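**Notebook, Rumgate manipulation bench**
September 19, 2021
Subject: grasp controller, bag lifting, branch `lepik-hold`

The purpose of this session was to replace the fixed closing force in the Lepik controller with the slip-based hold, and to establish whether the planner can be left unchanged. The arm, gripper and calibration are as recorded in the March entry. No mechanical changes were made.

## Configuration

- Control loop at 200 Hz, gripper commands sent on every cycle.
- Timeout on the close command raised to 2000 ms. The former value caused the state machine to report a failed grasp while the fingers were still moving.
- Perception from the fixed camera only. The wrist stream was switched off to keep the load on the bench computer constant.
- Logging through Pliscombe, with joint currents, finger width and the planner state on one clock.

The buffer in Pliscombe holds 2000 samples per channel. At the present loop rate this is ten seconds, and longer lifts must be written to disk in two parts. The split is handled by the export script, but the second part begins with a repeated sample. It should be dropped before any velocity is computed.

## Procedure

1. Start the logger and confirm that all channels carry the same clock offset.
2. Request a top grasp from the planner. The target is the folded edge of the bag, with the approach vertical and the fingers across the fold.
3. Close under the slip-based hold and wait for the `HELD` state.
4. Raise to the transfer height, pause, and store one camera image with the log.

Twelve lifts were run in this manner. Paper bags remain the difficult class for us. The fold gives way under the fingers, the measured width continues to fall after contact, and the old controller read this as slip and closed further. The new hold compares the change in width with the motor current and is meant to ignore the first part of the closure.

For the luckin coffee bag the grasp was placed on the top edge as planned, and the stored image shows the folded paper pinched between the fingers. Both gripper and bag are blurred, so the image is not suitable for measuring the tilt of the load. The exposure setting should be reviewed before the images are used for anything beyond a visual check.
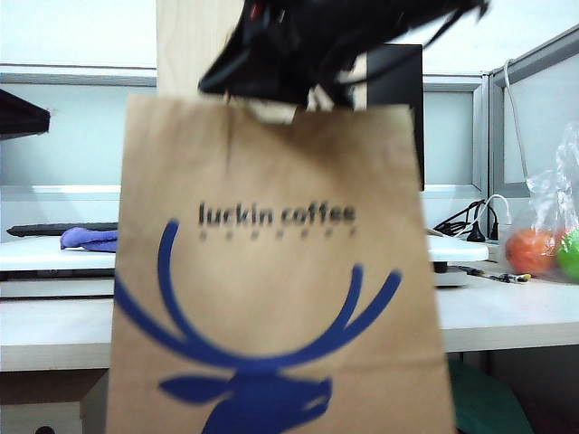

## Observations

The hold reached `HELD` in all 12 runs. In two of them the state was entered late, close to the timeout, and the current trace shows a slow rise with no clear step at contact. The contact threshold is probably too high for thin paper. It was left as it is so that the runs stay comparable.

The segmentation mask was less satisfactory. Cotham returns the printed part of a bag and the plain paper as separate regions when the print is large and dark, and the planner then takes the larger region as the whole object. The grasp point was still correct, as it is taken from the upper boundary, but the estimated height was short. Any placing motion that relies on this height will release too early - placing should not be attempted on this branch until the regions are merged.

One planner warning was logged at the start of the raise ("goal state near joint limit"). It did not stop the motion. The same warning appears in the March logs and has not been traced.

## Actions

- [ ] Merge touching regions in Cotham before the height estimate.
- [ ] Repeat the two late runs with a lower contact threshold.
- [ ] Remove the repeated sample in the Pliscombe export.
- [ ] Shorten the camera exposure and record the new value here.
- [x] Push the timeout change to `lepik-hold`.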